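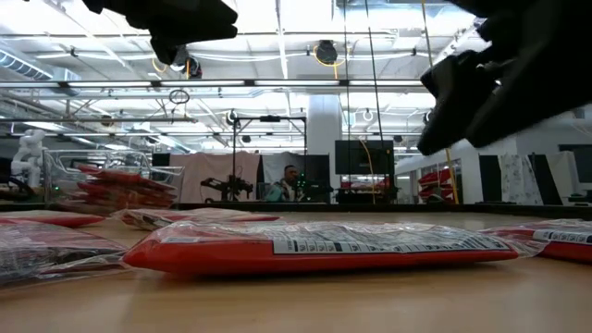 Deux pinces noires au-dessus des paquets rouges : au travail !

Comment apprend-on un geste à un robot ?

Toi, pour attraper un paquet emballé dans du plastique, tu ne réfléchis même pas. Tu tends la main, tu serres un peu, et hop ! Pour un robot, c'est une sacrée aventure. Le plastique se froisse, il brille sous les lampes, et deux paquets posés côte à côte ne se ressemblent jamais tout à fait.

Alors, on lui montre ! Il y a deux façons de faire.

La première : on le prend par la main. Une personne attrape le bras du robot et le guide doucement jusqu'au paquet. Pendant ce temps, le robot enregistre la position de toutes ses articulations (ce sont ses coudes et ses poignets à lui).

La seconde : on le commande à distance. La personne bouge une manette, ou un petit bras qui ressemble à celui du robot, et le grand bras copie le mouvement. C'est ce qu'on appelle la téléopération – un mot compliqué pour un jeu d'imitation !

Une seule démonstration ne suffit pas. Dans l'atelier Zumov, on commence par 30 essais pour un geste facile, comme pousser un paquet. Pour le saisir et le ranger, il en faut 200. On change la place des paquets, on les tourne, on les empile, et on recommence.

Ensuite, un programme compare tous ces essais et cherche ce qu'ils ont en commun. Puis le robot tente sa chance tout seul. S'il rate, on lui montre encore !

À toi de jouer : ferme les yeux et demande à un ami de guider ta main jusqu'à une gomme. Saurais-tu refaire le chemin sans lui ?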